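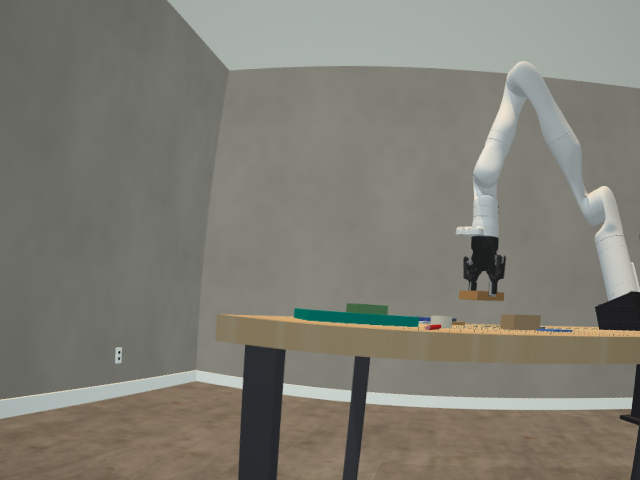

Filed under: Surtitles & Stage Display > Cue Playback > Solved

Surtitles skip a line after the Act 2 aria, Jakano 5

Opened by: Szabolcs Bárány, Udley Opera
Status: closed

Problem

We run Jakano 5 on the prompt desk laptop with one projector above the stage. The show file has 185 cues. Act 1 plays fine. In Act 2, the soprano's aria ends on cue 19, and when I press Next the screen goes to cue 21. Cue 20 is never shown. It's a blank, and without it the tenor's first line comes up while she is still holding her last note.

The same thing happened at both piano rehearsals and again at the stage and orchestra. Going back one cue brings up the blank as it should. Only going forward skips it.

Tried so far

1. Restarted the laptop and the projector. No change.

2. Swapped the foot pedal for the keyboard, in case the pedal was sending two presses. Cue 20 was still skipped, so the pedal went back in.

3. Deleted cue 20 and typed it in again as an empty cue. Same result.

4. Put a single period in cue 20. With that in, it plays in order. I can't leave it like this because the period can be read from the balcony.

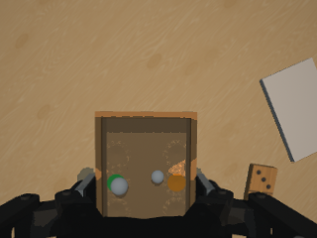

5. Opened the file on the spare laptop, which has a fresh install. The blank played correctly there. Copied the settings over from the desk laptop and the skip came back, so the cause is in the settings and the show file is all right.

Reply from support

Please look in Playback, then Empty Cues. If "Pass over empty cues in repeats" is ticked, Jakano will skip a blank wherever the cue before it is marked as a repeat. The last line of a da capo aria is often marked that way when the text is pasted in from the first section. Untick the box, save, close the file and open it again. The change does not take effect while the file is open.

Result

The box was ticked. Cue 19 was marked as a repeat, as were several in the Act 3 duet, which we had not reached yet. Unticked it, saved, reopened and ran Act 2 from the top of the aria to the end of the scene. The blank comes up on Next and holds until the tenor enters. Took the period out and ran it again with the pedal. Same, correct.

Act 3 was checked at the desk without singers and no blanks were missed. The settings have been copied to the spare laptop.

Please close.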